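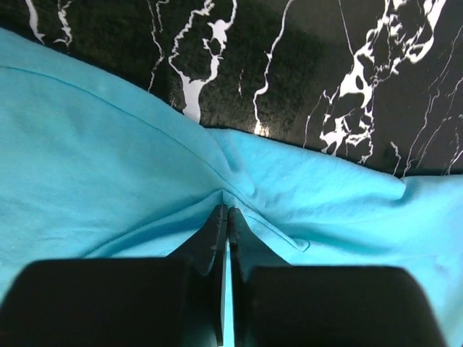 Tuning the wrist camera and gripper for cloth

This page covers step 3 of the Nemano arm build: getting a two-finger gripper to pinch fabric repeatably. It assumes the arm is homed and the Grestance driver board is flashed.

Mounting
Fix the camera bracket to the wrist plate with 2 screws. Rotate it until both fingertips meet just below the center of the picture. The finger bodies will be out of focus at the bottom. Leave the lens focused on the tips.

Surface
Use a top that contrasts with the cloth. A plain knit cloth on black and white marble pattern gives a clear cloth edge, but a glossy top also throws reflections, so set the exposure by hand and lock it.

Closing force
1. Open the gripper and lower it until the tips touch the cloth.
2. Set the current limit to 1,000 in the Stallov config file.
3. Close. The cloth should gather into a small peak with creases running outward from the tips.
4. If the cloth slips on lifting, raise the limit in small steps. Do not go past 2,000 - the servo overheats.

Seams
Grip on a seam where possible. The extra thickness holds better than a single layer, and the line is easy to find in the video. Approach square to it.

Save the values before power-off. The board does not keep them.

Fingertip files by Karlijn Van Damme, shared workshop, March revision.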